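22 de diciembre de 2022 – cuaderno, balance de consumibles

Sigo con la tabla de pociones y comida de Vunanard. Build de noviembre todavía, la nueva no compila en mi máquina. Preguntar a Czesław Makowska.

Lo de ayer: el caldo de raíz cura 70 y cuesta 9 monedas. Demasiado barato. Con 13 caldos en la mochila te pasas el pantano entero sin esquivar nada. Subir precio o bajar curación, las dos cosas no, que luego se quejan los de nivel bajo.

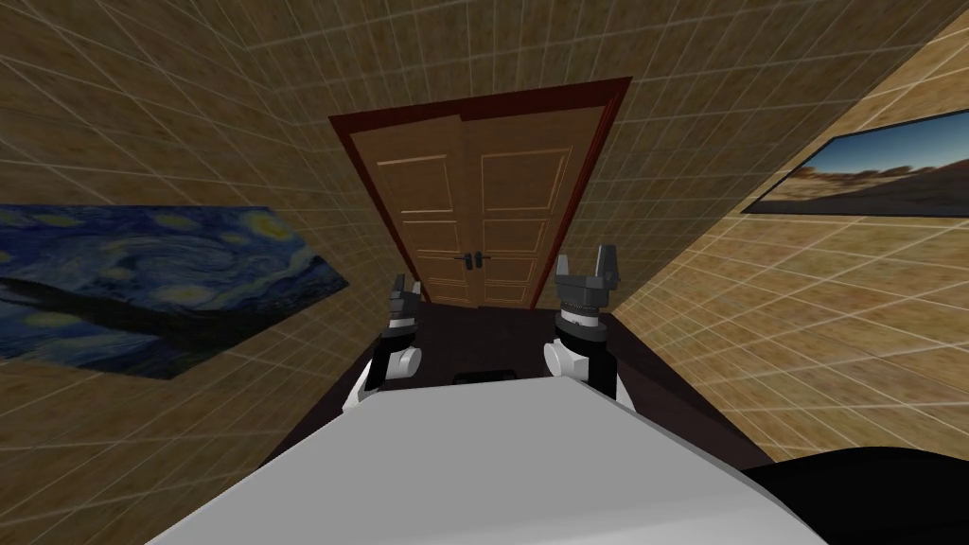
Equipo de Sistemas y Balance · Pesix, estudio Hallcombe

Pruebas de la mañana:
– Caldo + tónico amargo a la vez: los efectos se suman. No deberia. El segundo tendría que pisar al primero.
– Pan seco: cura bien, pero el icono no desaparece de la barra hasta que abres el inventario. Bug viejo, creo que ya hay ticket.
– Licor de Falcão: sube fuerza, baja percepción. La adicción no salta nunca. Tomé 13 seguidos y nada. Mirar si la tirada lee la tabla antigua.
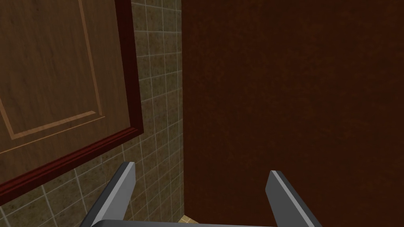 Lo del licor era eso, la tabla antigua. Cambiada la referencia y ahora salta, pero salta demasiado pronto, al segundo trago. Dejo la probabilidad como estaba en el documento de diseño y ya veremos con más partidas.

El jefe del pantano tiene 2,200 de vida y con el tónico activo cae en nada. Sin tónico, pelea larga y bastante buena. Me inclino por acortar la duración del tónico y no tocar al jefe. Czesław prefiere lo contrario – lo hablamos después de comer, sin acuerdo.

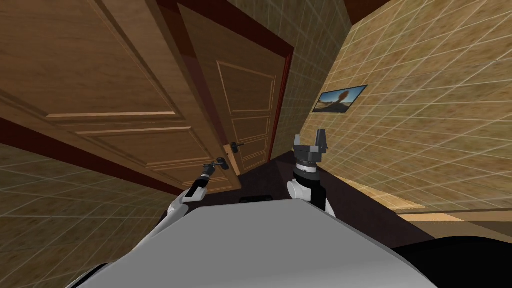
También falta decidir qué pasa al morir con un efecto negativo puesto. Ahora mismo reapareces limpio y la gente lo va a usar para quitarse la adicción gratis. Propuesta: se mantiene hasta dormir o tomar antídoto.

Pendiente:
textos del antídoto (el inglés dice una cosa y el español ortra)
precio del caldo
repetir lo del tónico con la build nueva, cuando compile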